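Shelf Risers, or How I Got My Counter Back

I put off buying a shelf riser for years. It's a little bench for your stuff, and I couldn't see why anybody would pay for a little bench. Then my sister-in-law left one behind when she moved out of Brovbridge, I stuck it next to the coffee maker to get it off the floor, and by the end of the week I'd gone looking for a second one. So I'm a convert, and converts write long posts. Sorry in advance!

Measure before you fall in love

My first mistake was buying by looks. The one I ordered was gorgeous and it would not fit under my upper cabinets with anything taller than an egg cup on top. Measure from the counter to the bottom of the cabinet, then take off the height of the tallest thing you want up there, then take off another couple of inches so you can get your hand in. Whatever's left is how tall your riser can be. In my kitchen that works out to a pretty low one, and low is fine. You only need enough room underneath for the flat, boring things.

Depth matters too. Mine is 12 inches front to back on a regular counter, and that leaves a decent strip in front for chopping. Go any deeper and you'll be chopping in the sink.

What goes on top

I keep the top for things I like looking at and things I grab every day, and I'm strict about it (for me). A plant, one pretty glass thing, one canister. Tall stuff goes at the back, short stuff toward the front, and I leave a bare patch of board on purpose. The bare patch is where the mail will try to land. Guard it.

If you have a clear or tinted glass vase sitting in a cabinet waiting for flowers, get it out. It doesn't need flowers. Ribbed glass especially is so nice on a light wood board when the sun comes in, and a wide base makes me a lot less nervous about my elbows.

Ngọc Lâm, who used to live upstairs from me, talked me into putting a plant up there. I kill plants. She said get something in the cactus line and leave it alone, so I did — a narrow upright one takes up hardly any room. Do put a saucer or a cork mat under the pot if it has a drainage hole. I skipped that with my last plant and there's a ring on my good cutting board to this day.

What goes underneath, or right beside it

Underneath is for things with lids. Tins, spice jars, the butter dish. Crumbs get in there no matter what you do, and you don't want them getting into anything open.

Packets are the real pest, though. Tea, yeast, seasoning, soup mix, they slide around and fall over and end up behind the toaster. My trick is to lean them against something heavy on the table or counter, beside the riser, where I can see them. A packet I can see gets used up. A packet in a drawer gets found in November, two years later, by somebody else.

Keeping it nice

Dry dusting cloth for the board, always going with the grain. If something sticky has happened, use a damp cloth, well wrung out, and wipe it dry right after. I tried the Runora wood spray that Xolani Baloyi swears by and it smelled lovely but left mine a bit slick, so now I just use the cloth.

Shiny metal canisters show every fingerprint. A drop of dish soap in warm water, then buff with a dry towel. Takes me 20 seconds, and I still only do it when company's coming.

For ribbed glass, an old soft toothbrush gets down into the grooves. Rinse with a splash of white vinegar in the water if yours has gone cloudy.

And check your screws! If the riser has a metal frame with a board on top, they can work loose from all the dragging back and forth. Flip it over when you do your big clean and snug them up by hand. Don't crank them, you'll chew up the wood.
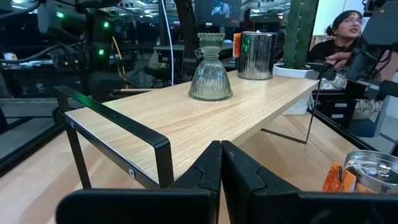
Glass vase, canister and a tall green plant up top, with a tin and an orange packet down on the table.

One more thing on wobble. If your riser rocks, try it in a different spot before you blame it, as plenty of counters aren't flat. Mine needed one felt pad on the back left leg and it's been quiet ever since. Buy the sheet of felt and cut your own — the precut circles are never the size you want.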